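Two arms on the sorting bench

Grilline packs mixed fruit bowls for hotels and office kitchens. The floor supervisor has been with the firm for 11 years and started on the hand line. In November the company began trying out a pair of robot arms for the sorting work, with software from Urero. We talked in the break room after the early shift.

"People asked me first if they'd still have a job," she says. "I told them what I knew, and at that point I didn't know much."

No one has been let go so far. Two packers moved over to the trial bench, where they set out the fruit, start each run and write down what goes wrong. The rest of the line works as before. On a normal morning it fills 488 bowls, all by hand, and she doesn't expect the arms to come near that for a long time.

"A strawberry bruises if you look at it wrong. Cherries have stems, and the stems point every which way. My people do that without thinking, and now they have to explain it to an engineer."

That explaining is the part she likes best. The packers were never asked how they did the job before, she says, and some of them turned out to have strong opinions. One wants blackberries left to the hand line for good.

There are complaints too. The two on the bench sit more than they used to and miss the talk on the line. Their pay is the same, and she thinks it should be higher. "They're training something. That's a different job. I've put it in writing to the office and I'm waiting."

She has asked for the trial to stay small through the winter. A second bench is planned after that, and she wants the packers to have a say in where it goes. 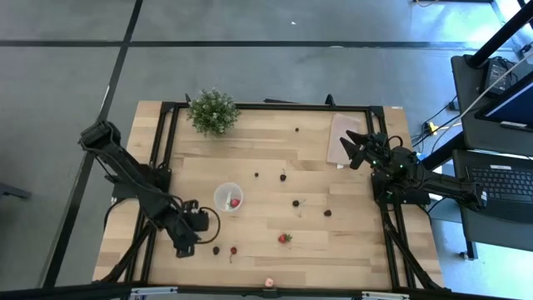
She would also like the evening shift to get a turn at the bench before anything is decided. "They've only heard about it from us," she says. "They should try it themselves and tell me what they think."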